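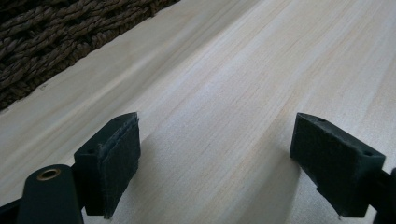

**Kurngate rental flat, re-inspection, Tuesday**
Checked by: Myfanwy Prosser
Copy to: Ffion Meredith (letting side)

Same form as last time. I've ticked what I saw working and left blank what I was only told about.

**Hallway and stairs**
- [x] Smoke alarm, hall. Pressed it, it went off.
- [ ] Smoke alarm, landing. The Prirnus sheet says "tested August." By whom? No initials, no tick.
- [x] Handrail. Firm now.
- [ ] Stair carpet. Described as "re-secured." The third tread still moves under my heel. I would not call that secured.

**Kitchen**
- [x] Fire blanket on hook, reachable from the door.
- [ ] Extinguisher. The tag is unreadable. Bevan say they serviced it and will send the paper. They said that in the spring too.
- [x] Outlets by the sink, both trip when tested.
- [ ] Carbon monoxide alarm. A Wusis unit, still in its box on top of the boiler. A boxed alarm doesn't count, whatever the inventory says.

**Hot water**
- [ ] Temperature at bath tap. I got 155 on my thermometer (Fahrenheit), let it run, got the same again. The contractor's note says "within normal range." Whose normal? Turn it down and fit a mixing valve before anyone moves in.

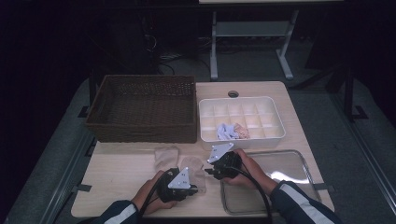
- [x] Relief valve discharge pipe. Goes outside, points down.

**Bedrooms**
- [x] Window locks, front. Keys present.
- [ ] Window, back bedroom. Opens around 2 inches and stops. If this is meant to be the second way out, it fails. Ffion, the reply I had was that it "loosens up in warm weather." Please get it planed.
- [x] Blind cords cleated.

**Paperwork**
- [ ] Electrical report. Page 17 missing, and that's the one with the faults on it.
- [ ] Gas certificate. Photocopy only. Want the original.

Not passed. I'll come back once the water and the back window are done, and I'll bring my own thermometer again.

M.P.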